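Robotics > Two-Arm Stations > Setup Guide > Teaching by Remote Control
Filed under: Guides, Teleop, Assembly tasks

Section 4. Teaching the chair task by remote control

Covers the Dornell two-arm station with lead arms and wrist cameras. Read section 3 (homing) first. If the arms aren't homed, stop, go back.

You drive the lead arms, the robot arms copy. Every good run gets saved and the Lirkerley trainer learns from the saved runs. Sloppy runs teach sloppy moves.

4.1 Before you start

1. Table up against the stop marks. Cover it and smooth the cover down by hand.
2. Chair frame goes on upside down, on the right arm's side. Legs up.
3. Metal brackets within reach of the left arm. Cloth parts stay off the table till 4.3.
4. Check cable slack on both wrists. Turn each wrist all the way left, all the way right. Cable should never go tight.
5. Lead arms in the rest cradle. Log in, pick the task name from the list. Do not type a new one – Said Tahiri spent most of July merging four spellings of "bracket".
6. Press ARM. Wait for two beeps, not one.

CAUTION: Keep hands and head out of the reach of both arms once ARM is lit. Second person stays by the stop button.

4.2 Hold and place (right arm holds, left arm places)

1. Bring the right gripper up to the tube slowly. Close till it touches, then one more click on the trigger. Thats enough.
2. Let the right lead arm settle. Lock it with the side switch.
3. Left arm to the bracket. Come in low. Fingers either side, close.
4. Lift straight up before you move sideways. Dragging pulls the cover along and everything on it moves.
5. Carry to the frame, line up, set down, open. Back away the same way you came in.
6. Foot pedal once to save. Twice to throw the run away.

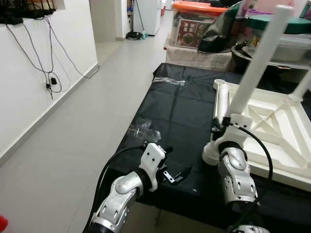 How many saved runs do I need before the trainer gives anything useful?
Plan on 100 per task for a first try. The Mureck set ended up at 298 and the gain after the first couple hundred was small. Vary the start positions between runs, that helps more than piling up extra ones.

NOTE: If the held part slips while you're placing, throw the run away. Don't regrip and carry on. A regrip in the middle of a run is its own task and goes in the "recovery" list.

NOTE: Pauses are fine under two seconds. Longer than that, the trainer learns to wait. Need to think? Pedal twice, start over.

4.3 Cloth parts

Harder than brackets. Cloth doesn't stay where you put it and the overhead view hides half of what matters. Switch the main screen to WRIST view for all of this section.

1. Lay the cloth on by hand, roughly in place. Different folds each run.
2. One gripper takes a folded edge. Folded, not a single layer – single layer slides out.
3. Other gripper comes down from above with fingers open. Tip on the cloth first, light. Watch the wrist view for the cloth starting to move, then stop pushing down.
4. Close on the fold. If you only got one finger under it, open and try again inside the same run. Allowed here, up to twice.
5. Move both arms together. Slow. Keep a little slack between the grippers so neither one gets pulled.
6. Release the edge that's already where it belongs, then the other.
7. Pedal once to save.

CAUTION: Do not let a gripper finger go in between the cloth and a threaded part and then close. Loose threads wrap. If it happens, press STOP, power off the wrist, pick the threads out by hand with tweezers.
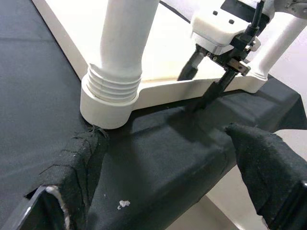 Fig. 4-2. Wrist view, cloth step. Long finger of the upper gripper touching the cloth below the white beam.

Force limit for cloth is set to 59 on the slider. Leave it. Nadine Kassab tested higher and the fingers left marks. Lower and the edge drops halfway through the move.

4.4 Checking runs

Do this same day, while you still remember which ones felt off.

1. Open the run list, sort by length.
2. Play the shortest five and the longest five at double speed. Short ones usually got saved by accident, long ones usually have a pause in them.
3. Mark each one keep, drop or ask. "Ask" goes to Mehwish Virk.
4. Check that both wrist views recorded. A gray box in place of video means the run is no good even if the arm data is there.
5. Send the kept runs. Leave the station on untill the bar is full.

If the trainer refuses a run with code 307, the two arm clocks have drifted apart. Restart both arms, home again, redo the last run. Older runs are OK.

4.5 Hand-guiding (no lead arms)

Works for a quick fix to a single arm. Not for cloth.

1. Hold the FREE button on the forearm. Arm goes soft, take the weight with your other hand.
2. Move it through the path. Tap FREE to mark a point.
3. Let go at the last point and wait for the beep.
4. Play back at quarter speed with your hand on STOP.

NOTE: Your hand will be in the wrist view while you guide. Tick "arm data only" before sending.

Shutting down: lead arms in cradle, DISARM, then power. In that order. Station log is next to the Salem unit's, sign both if you used both.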